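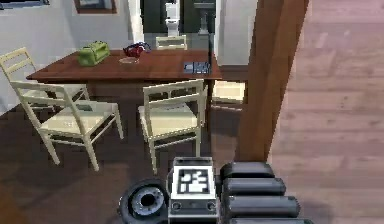
The practice house at the Lonudeo open day, with the dining table up ahead. It's all simulated.

Last updated March 18, 2021

I went to the Lonudeo open day expecting to see a robot fall over. I'll admit that's half of why I signed up. My neighbor Tineke Willems came along for the free coffee, and we both ended up standing for 20 minutes in front of a big screen, watching a robot that only exists inside a computer try to find its way around somebody's dining room.

And you know what? I think that was the best thing in the building, and I think most of the other visitors walked right past it.

Let me back up. There were three stops on the tour. The first was a real robot arm behind a rope, very shiny, handing out pens. Everybody loved the pen robot. The second was a talk with slides. The third was a desk in the corner where Chunhua Cai was running what she called the practice house. You look out over the robot's own back, past a wheel and the folded arm, at a wood table with cream chairs pulled up to it and a lime-green toaster sitting near one end. Past the table there's a doorway and you can see straight through to the toilet, which made Tineke laugh out loud (she says her first apartment was laid out the same way).

Chunhua told us the robot had been through 195 runs in that house before lunch. The job sounded like nothing: go to the table, don't hit a chair, stop where the arm can reach. She ran it 2 more times for us. On the first one it clipped a chair leg and got stuck, and the man next to me said "well, that's no good" and wandered off to get another pen.

That bugged me, and it still does. He'd just seen the real work! The pen robot had one trick in one spot with nothing in its way. I asked, and the pens have to be loaded by hand in exactly the right place or it grabs air. Fine for a handshake with the public, but my kitchen doesn't have a rope around it. My kitchen has chairs that never get pushed in.

Look at those chairs again, by the way. One of them is turned out at an angle, the way a chair gets left when the phone rings. Skinny legs, dark floor, not much light under the table. I'd bang my own shin on that. If a machine is ever going to bring my mother her glasses, I want it to have bumped into that chair a thousand times in a place where bumping costs nothing.

Now, Vasanthi Mathew, who gave the slide talk, was more careful than I am. She said a pretend floor is never quite a real floor, and that things go wrong on carpet that never went wrong on the screen. Fair enough. I'd still like to see more of the failing and less of the pens. Put the practice house by the front door next time and let people watch it get stuck - they can handle it.

There's another open day in May. Tineke wants to go back and I'm driving.

Related items
My week with the Tomton floor washer
Raffaele Melis on fixing your own appliances
Letters: Revathi Bhat on the Sastry library kiosks

Contact us | Copyright 2021 | Back to top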